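Catgate

Catgate is the perception and planning layer we run on the two-arm tabletop cell. It takes pictures from one fixed camera, keeps a list of the objects on the table, and hands short motion goals to the arm controllers. It does not do low-level control. That lives in Tridine, which has its own repository and its own README.

The code is maintained by Nneka Amadi and Lawal Omoregie. Amarachi Osagie wrote the tracker. Send questions about the planner to Lawal first.

What is in this repository

perception/ – segmentation, object tracker, camera calibration
planner/ – goal selection, arm assignment, collision checks
tools/ – replay viewer, label checker, log trimmer
data/nishad/ – the Nishad set, used for training and regression tests

Installing

You need Python, a C++ compiler and a running Tridine server. Run the setup script in tools/ and then the self-test. The self-test replays one stored episode and compares the planned goals with the saved ones. If it reports a mismatch in arm assignment only, update Tridine and run it again.

Calibrate the camera again any time the mount is touched. An old calibration file loads without a warning – this is a known gap, and there is an open ticket for it.

The Nishad set

Nishad has 924 episodes recorded on the same cell. Of these, 819 are for training and the rest are held out. Each episode folder holds the video, the joint states for both arms, the gripper commands and a label file. The objects are common household things: cups, trays, food boxes, toy food and a small wooden cabinet with two drawers. Layouts change between episodes and no fixed start pose is assumed for any object.
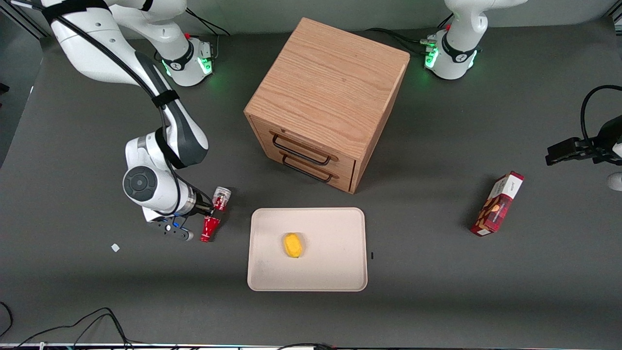 Labels

Each object gets a class, a mask and a pose. Left and right always mean the robot's own left and right, so the right arm shows up on the left side of the video. This has caught out most new labelers, and the label checker now flags any file where the two arms look swapped.

Cups that overlap in the camera view are labeled as separate objects, even when one is lying on its side. A cup on its side gets the flag "tipped". The planner reads this flag and picks a side grasp. Clear plastic is labeled by its outer rim, whatever color shows through it.

Drawers are child objects of the cabinet. Each one has a handle line (two end points) and an opening value from 0 to 1. Objects on a tray carry a "supported_by" field with the tray's ID. Printed boxes are labeled as "box", with no product name.

Cables are masked as "ignore". Do not label them as obstacles.

Known problems

The tracker sometimes merges two cups of similar color when a gripper passes over them. The merge usually clears once the gripper moves away, but the IDs may come back switched.

Handle lines are less accurate when the cabinet is turned at an angle to the camera. Chibuzor Mohammed has a fix on the branch handle-refit. It has not been merged yet.

The planner waits up to 60 seconds for a goal to be confirmed by Tridine before it gives up. If you stop the server by hand, restart the planner too.

Soft shadows next to trays were labeled as part of the tray in some early files. Tarık Taşdemir is working through these. Corrected files have "rev: 2" in the header.

Using the data elsewhere

The set was recorded with one camera and one table, so expect a drop if you train on it and test in another room. Grerkmont users should convert the poses with tools/convert_poses before loading, as the axis order is different.

Changes

March – added the "tipped" flag, moved drawer labels under the cabinet, removed the old depth loader.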